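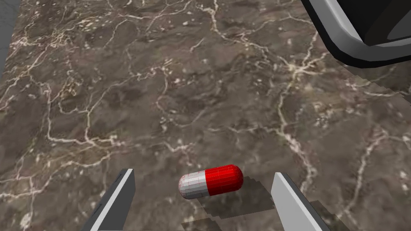

Care of marble and other pale stone worktops

Last revised 14 May 2025

Marble is largely calcium carbonate. It is dense enough to feel solid underhand but it takes in liquid, and it reacts with acid. The two faults are often confused, and they need different treatment.

Stains and etch marks

A stain is a darker patch where something has soaked in: oil, coffee, red wine, rust from the base of a tin. An etch mark is a dull patch, usually paler than the stone around it, where acid has eaten the polish. Lemon juice, vinegar, tomato and many bathroom sprays will do it. Look along the surface towards a window. If the patch loses its shine but has no colour, it is an etch mark and no amount of cleaning will shift it.

Daily cleaning

Use warm water with a few drops of neutral washing-up liquid, then a second cloth with plain water, then a dry cloth. Soap left behind builds up as a grey film, most noticeable near the sink. Avoid cream cleaners, scouring powder, the green side of a sponge, and anything sold for removing limescale.

Dried-on food can be lifted with a plastic scraper held nearly flat. Ours is an old filling knife with a 135 mm plastic blade. Soften the deposit first under a damp cloth.

Drawing out an oil stain

1. Wash and dry the area. Leave it overnight if it has been soaked.
2. Mix 6 tablespoons of bicarbonate of soda with enough water to make a stiff paste.
3. Spread it to the thickness of a pencil, going a little past the edge of the stain.
4. Cover with cling film, tape down the edges and pierce the film in several places.
5. Leave until the paste is fully dry, normally a day or two.
6. Lift with the plastic scraper, rinse, dry, and look again in daylight.

Old stains may need the whole process repeated three or four times. Test the paste on an offcut or inside a cupboard return before starting, particularly on dark stone.

Testing the seal

Put a teaspoon of water on the surface and leave it for 40 minutes. Wipe it off. If the stone underneath has darkened, the sealer has worn and should be renewed. Test beside the hob and beside the sink as well as in the middle of the run, as wear is rarely even. A sealer slows staining. It gives no protection against acid.

When resealing, work in sections no wider than an arm's reach and buff off the surplus before it turns tacky. Dried surplus leaves smears that need more sealer to dissolve them.

Light etch marks

Small marks on polished marble can be reduced with a marble polishing powder, a damp felt pad and patience. Honed stone should not be treated this way, as it leaves a shiny spot. Large areas are work for a stone restorer.

Chips at the edge

Keep any piece that comes away. A clean break can be set back with clear epoxy and held with masking tape until cured. Trim the squeeze-out with a fresh razor blade while it is still slightly rubbery.

Casimiro Urquijo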